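Monday, July 20, 2026

Back from the river and the hay is in

Quick one, bread in the oven and I've got maybe half an hour. Sorry for the gap, I know the last post was in January and it was mostly me moaning about mud.

So. We finally walked the old boundary path at Catudari. Been meaning to for years. Anselmo Moura lent me his copy of the parish book, which has the path down in 1661 as a cart road and then in 1686 as "lost", so somebody let it go in those twenty-five years and never said why. A flood is my guess. Anselmo says a quarrel. He always says a quarrel.

Took the bus to the Araújo farm, then on foot. Hot by nine. Brambles the whole first stretch, my arms look like I fought a cat. The wall is still there though - proper dry stone, waist high in places, then nothing, then waist high again. Found one boundary marker lying on its back in the ferns with a cross cut into it. Couldn't shift it. Didn't try very hard.

The middle bit is lovely. Oaks, shade, a spring that comes out under a flat stone and runs down the track so your boots get soaked. We ate there. Cheese, the last of the plums, a boiled egg each and no salt becuase I left it on the side at home.

Then the ford. On the map it's a ford. In real life it's nearly 200 metres of reeds and you go in up to the knee. My sister went round by the road and got to the other side before us, very smug, shoes dry.

Home stuff

Not much. Hay is in, 48 bales, fewer than last year but it didn't get rained on so I'm not complaining. Bikex still haven't sent the inner tube. Third email gone off this morning, less polite than the second.

Kitchen half turned out, which I started on Thursday and regretted by Friday. Boxes everywhere. Found two tin openers and the good scissors. The clear basket with the slots down the sides is a keeper, I'd have three more if I could find them.
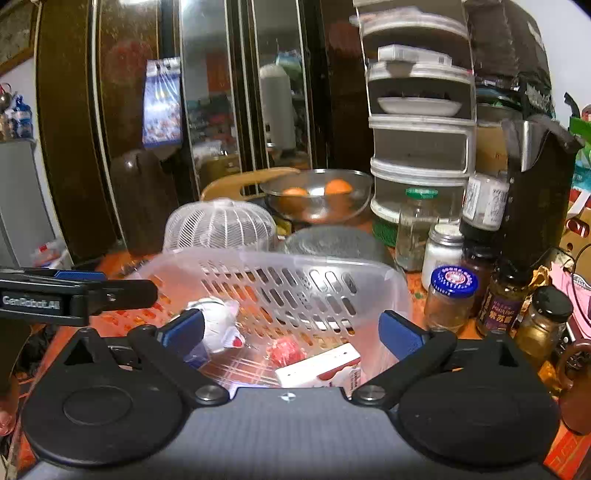

Next walk

Estorach, if the weather breaks a bit. Same book, differnt page. There's meant to be a mill with the wheel pit still open and a lane going up behind it that isn't on any map I own. Anselmo wants to come this time, which means an early start and a lot of stopping to look at walls. Fine by me.

If anyone has walked it lately, leave a comment about the bridge, is it still up? Bread's done, got to go.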